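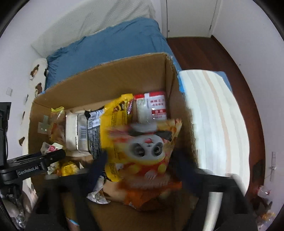

Burgi says I've got the whole thing backwards and the second album is the one where Stadiva stopped being any good. She told me this in the parking lot before we'd even gone in, with her ticket already in her teeth because she was trying to zip up her jacket. I let it go. I have been letting it go since February, when the tour dates went up and she answered my very excited message with one word, "Fine."

April 27, 2022

So last night was the night! I'm writing this at the kitchen table with my ears still doing that high thin whistle, and I want to get it down before I forget the order of things, which I always do. I went to see Kinyua years ago and all I can remember is a bass drum and losing a glove.

The Jovstead is a funny old place. It holds 912 and it was sold out, and I think most of those people were standing directly in front of me. It used to be a movie theater and they've kept the slope in the floor, so if you stand toward the back you see pretty well, but your calves pay for it. Burgi wanted the balcony. I wanted the rail. We ended up under the balcony next to the coat check, where the sound goes a bit woolly and you get a cold draft every time somebody leaves for the restroom.

Kinyua opened, just the two of them now, with a drum machine where the drummer used to be. I missed the drummer. The songs are so loose and swingy on record and the machine made them march. But the last one, the slow one about the ferry, they did with no beat at all, only guitar and both of them singing, and the chatter at the bar stopped. I got goosebumps and then a man spilled his drink down my sleeve.

Then a long wait. Forty minutes with the house lights up and the same four songs going around on the PA. Aishwarya Iyer was there! I hadn't seen her since we both quit the chorus. She'd come on her own and was up by the rail, of course, and she'd squeezed all the way back to us to say hello and then couldn't get through again, so she stayed, and I felt bad and was also very glad to have her. She'd bought one of the numbered prints from the merch table, 500 made, and held it over her head most of the night so it wouldn't bend.

Stadiva came on in the dark and went straight into "Plultine." No hello, nothing. I'd been sure they would save it for the encore – it's the only one that was ever on the radio – and I screamed so loud that Burgi moved a step away from me. The keyboards were huge. The singing was a little under the pitch for the first verse and I started to worry, and then she took out one of her ear things, shook her head at somebody in the wings, and after that she was dead on.

They played nearly all of the new record, which I like more than I did a week ago. Track three needs a room. At home it's just sort of fog, and last night the floor was buzzing through my shoes. The long one in the middle is still too long. Burgi sat down on the coat check step for that and I don't blame her.

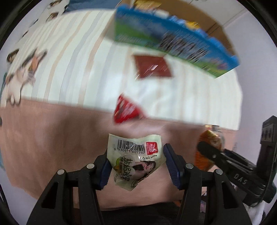

Small packet, barcode side.

Best part: they got to the bridge of the old waltz one and the guitar cut out completely. Dead cable, I guess, or the amp. The singer kept going and the drummer went to brushes, and people started doing the guitar line, la la la, quite badly, all the way to the end. The guitar player stood there with his hands on top of his head laughing. When the sound came back it came back with a bang like a dropped tray, and everybody jumped.

Only one encore. Two songs, the cover I don't care for and then the hymn-sounding thing off the first album, which Burgi sang every word of. Every word, with the harmony! I looked at her and she said, "What?"

Getting out took forever. The coat check had mixed up a whole row and my tag said 1793, and the boy behind the counter kept bringing me a green raincoat and looking hopeful. Aishwarya waited with us. We talked about trying for another choir in the fall, one with easier rehearsals and fewer solos for the director's cousin. I said yes right away, and I think I meant it.

Home by one. Throat like sandpaper this morning. I've had the first album on since breakfast, turned down low so I can't hear the whistle over it, and I have to call Burgi later anyway, because she's still got my scarf.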